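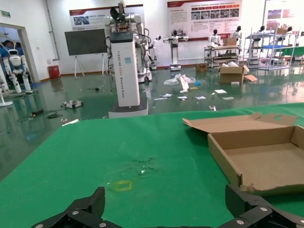 Imke Böttcher has sold second-hand lamps and radios by post since July. Her shop, Birer, sent out 210 parcels in its first weeks, and 134 of them went in boxes that had been used before.

"People keep boxes in the loft for years," she says. "I asked for them and they came."

A reused box needs its old labels taken off and fresh tape along the base. Soft corners she leaves alone, unless the item is heavy.
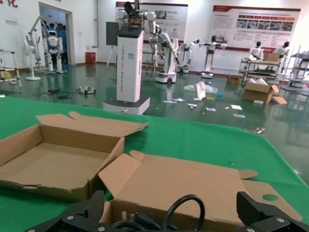
Jörg Hamann thinks customers mind more than they let on, and that a gift ought to come in a new box. Böttcher has had 2 complaints. She answered both and now offers new card at the checkout.

Cables get a paper band and go in last. "If they're underneath, people throw them out with the packing."
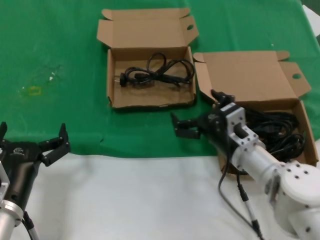 Postage is the bigger worry, according to Hamann, as one size too large can cost more than the box itself. Böttcher agrees. She measures every parcel before she prices it.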